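The **edge-wear method** is a way of estimating how much use a second-hand phonograph record or optical disc has had by looking at its rim and center hole instead of its playing surface. It is popular with dealers and some collectors. Evidence that it works is thin.

## Background

Grading by eye has always been a weak point of the used-disc trade. Two sellers can look at the same record and give it different grades, and the seller who gives the higher grade gets the higher price. The edge-wear method was put forward as a cure for this. Its best-known supporter, the dealer Leonidas Vasilakis, argued in a self-published booklet that a rim "cannot be polished without leaving a trace." The booklet does not say how he tested this.

The idea rests on a simple claim: each time a disc is handled or slid in and out of a sleeve, its rim picks up small marks. A heavily used disc should therefore have a duller, rounder rim than one that stayed on the shelf. Critics point out that many discs leave the factory with a rounded rim, and that a dull one may say more about the sleeve than the number of plays. 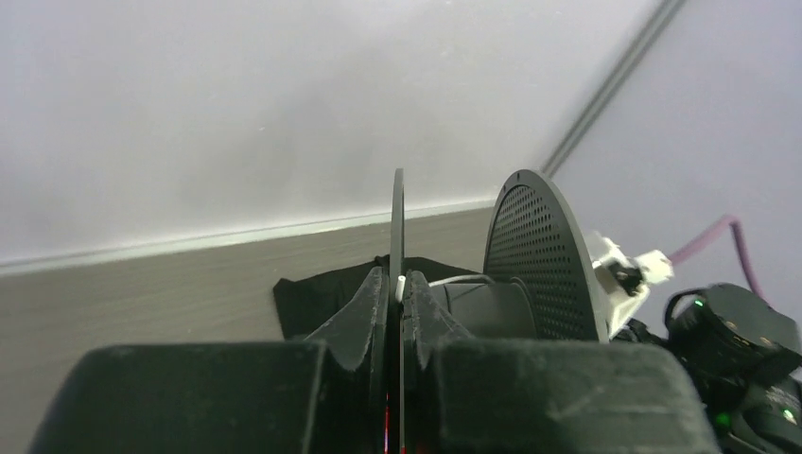
*A thin black disc held upright and seen nearly edge-on.*

## Procedure

There is no agreed procedure. Most versions call for the disc to be held upright under a single lamp and turned slowly while the grader looks along the rim. The Vlachopoulos scale, which is the one most often quoted, runs from 0 to 20, with the high end meaning "no sign of handling." Users of the scale tend to bunch their scores near the top, a habit shared with nearly every grading system run by people who sell the goods being graded.

A second step, the "hole check," looks for fine trails around the center hole left by a spindle. This part of the method is older and has a better claim to make sense, at least for records, as a spindle does touch the label when a disc is put down carelessly. It says little about a careful owner who played the same record every night.

## Testing

The only trial known to have been written up in any detail was run by Embla Hägglund and Jouko Lindqvist at a record fair in Zavosstead one October. Graders were given 217 discs and asked to sort them into light and heavy use by the rim alone. The owners' own accounts were used as the check.

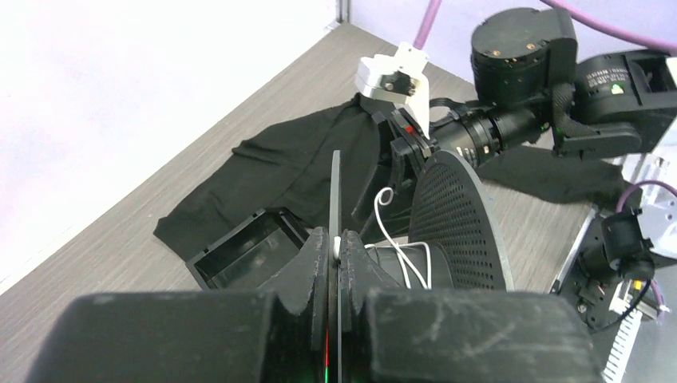
Hägglund and Lindqvist reported that the graders did slightly better than chance. They also admitted that the owners' accounts could not be confirmed, and that several graders had sold some of the discs in the first place. Supporters quote the first finding and usually leave out the second. A larger trial of 300 discs was announced but no results have appeared.

## Commercial use

Praneo, a mail-order seller, printed edge scores in its catalog for 2 years before dropping them. The company said customers found the numbers confusing. Ayanda Nel, who wrote about the catalog for a collectors' newsletter, compared the scores with the asking prices and concluded that the price had probably come first. Praneo did not reply to her article.

Rim-cleaning fluids such as Nellomix are a further problem for the method. If the fluid works as advertised, a worn rim can be made to look better in a few minutes, and the score means little. If it does not, it is unclear what buyers are paying for.

## See also

- Record grading
- Sleeve wear
- Spindle marks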